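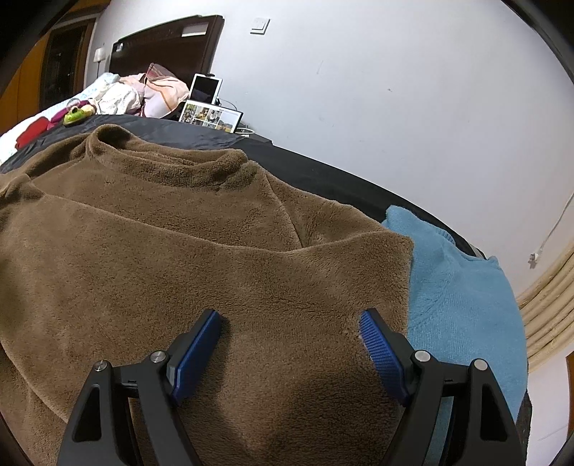 Folding laundry is the chore people most want to hand off, and it is still one of the hardest to automate. A plate keeps its shape when you pick it up. A fleece top doesn't. Grab it by the wrong layer and the sleeve stays behind, or the collar rolls under and the machine loses track of which end is up.

Roniten, a small company in Indham, has been working on this since August. Its software, called Ririco, was tested on 104 garments. The thin cotton ones went fairly well. Sweaters and fleece did not, and the slowest fold took 8 minutes.
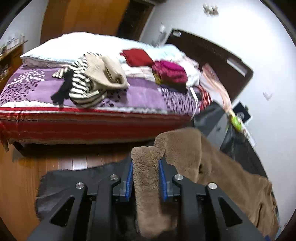 Picking up one layer of thick cloth is a job in itself. People do it by feel, and most robot fingers can't feel much. Then there is the bedroom — no two piles are alike, and beds are soft. Fahmy, a commercial laundry that tried an early version, kept it on towels only and sent the rest back to its folding tables.

Roniten plans 3 more rounds of tests, all on heavy knits. It has set no date for a home version, and its engineers still fold their own clothes by hand.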